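INCIDENT REVIEW, CELL 5

A short story

Summary of event: Cell 5 did not stop when told to. It stopped 11 seconds later. The reviewing technician was asked to account for the 11 seconds.

The technician was the third person to hold the file. The first had moved to the coast. The second had written "operator error" on the cover sheet, crossed it out, and left no replacement. The operator in question had been with Ortner for nine years and had declined to sign.

Cell 5 was a bench, a wall and an arm. The bench was covered in white sheet ruled into squares. The task was called table clearing and used household objects: a cup, a plate, a piece of fruit, foam cubes. The arm ran on a controller called Boker. Above Boker sat a supervisory program called Diva, which decided what the arm should do next and, in principle, when it should do nothing. Standby was the state in which it did nothing. Standby was written with a capital in all the documentation, like the name of a town.

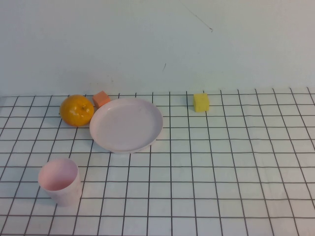

Figure 1. Cell 5, fixed camera. Fruit, plate, cup and two foam cubes on the grid.

The technician set the logs out by source. Boker's log was terse and complete. Diva's log was long and had opinions in it, expressed as confidence values. The operator's statement was half a page in blue ballpoint.

According to the statement, the operator noticed the arm moving at a height she did not like and pressed the grey button marked Standby. The lamp on the panel turned amber. Amber meant Standby. She opened the guard door and reached in to straighten the sheet, which had a crease in it. The arm continued. She took her hand out. She then hit the red button, which was wired directly to the drives and consulted no software, and the arm stopped at once.

She had not been touched. The injury field on the form said "nil" and the severity field, which was calculated from the injury field, said "minor."

The technician tested the guard switch. It had been bridged with a short length of wire in August, during calibration, under a permit that allowed the bridge for one shift. The permit had a box for the time of removal. The box was empty. That accounted for the door. It did not account for the lamp.

The next two days went to the lamp. The technician traced it from the panel to a terminal block, from the terminal block to an output card, and from the output card to a line of code. The line turned the lamp amber when a Standby request was sent. It did not wait for a Standby request to be accepted. The lamp had been reporting an intention. 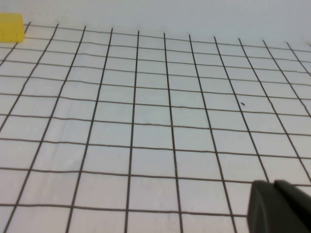
Boker's side took longer. Boker accepted requests in the order they arrived, and Diva had been filling the queue. A low-confidence grasp produced a retry, a retry produced a fresh set of waypoints, and each waypoint was a request. When the operator pressed the grey button, her request joined the end of the line. Ahead of it were five moves toward a cup.

The technician replayed them on the simulator with the speed turned down. The first move was an approach. The second was a correction to the approach. The third was a correction to the correction. The remaining two were identical, to the last decimal place, and the technician could find no cause for the second of them.

Boker had executed all five, as designed. Each was inside the permitted workspace and under the permitted speed. No limit had been exceeded and no alarm raised. It had then read the sixth item in the queue, which said Standby, and found that the drives were already off.

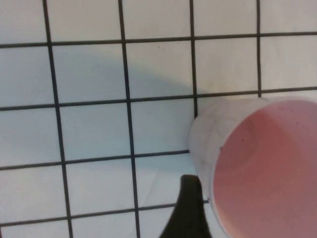 Figure 2. Wrist camera. Cup on its side, gripper finger adjacent.

The cup was still in the cell, in a clear bag with a tag on it. The technician took it out, looked into it, and put it back. It weighed very little. The grasp force was set for something heavier, a value carried over from a previous job, and the technician noted this under Other Observations, where it would be read by whoever had the file next.

The recommendations ran to one page. Move Standby to its own channel, ahead of the queue. Drive the lamp from the confirmed state. Remove the bridge and close the permit. Withdraw the words "operator error," including where crossed out.

Ortner's reply came the same afternoon. It accepted the first and third items. The second was deferred to the next panel revision, as the lamp was classed as an indicator and carried no safety function. The fourth was outside the scope of the review.

The technician read the reply at the bench. The panel was powered and the drives were isolated, with a padlock on the isolator and the key in the technician's pocket. The technician pressed the grey button. The lamp turned amber.

The technician got out a roll of white tape, cut a piece to fit over the lamp, and printed on it NOT CONFIRMED. Then the technician dated the file Friday, September 18, 2026, signed it, and walked it over to the operator, who read all of it standing up, went back to the second page, and asked to borrow a pen.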